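로봇에게 천 다루기를 가르칠 때의 작업 요령

수건이나 얇은 천을 집어 옮기는 동작은 좌표를 하나씩 입력하기보다 조종기로 직접 시연해서 기록하는 편이 빠르다. 아래는 Tarness 작업실에서 쓰는 순서다.

시작 전에 바닥의 케이블을 팔이 움직이는 범위 밖으로 치운다. 천은 앞뒤 색이 다른 것을 고른다. 뒤집힌 부분이 기록 영상에서 바로 구분된다. 속도는 최고 속도의 40%로 낮춘다.

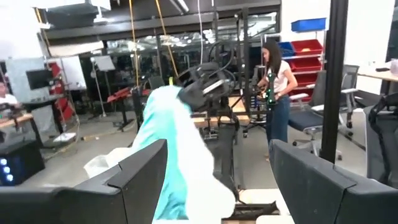 앞뒤 색이 다른 천과 조종기처럼 보이는 기기를 든 작업자

조종하는 사람은 팔 옆에 서서 천 끝이 보이는 자리를 잡는다. 집을 때는 모서리에서 조금 안쪽을 문다. 너무 끝을 물면 들어 올리다 빠지기 쉽다. 두 팔로 주고받을 때는 받는 쪽이 완전히 닫힌 뒤에 놓는 쪽을 연다. 중간에 손이 멈칫했으면 그 시연은 지우고 처음부터 다시 한다.

한 동작에 시연 46회를 기본으로 한다. 매번 천을 구겨서 다른 모양으로 놓고 시작한다. 같은 모양만 반복하면 조금만 달라져도 집지 못한다.

끝나면 그리퍼 패드에 붙은 보풀을 마른 솔로 턴다. 기록 파일 이름에는 천 종류와 회차를 적어 둔다.

2018년 9월 28일 수정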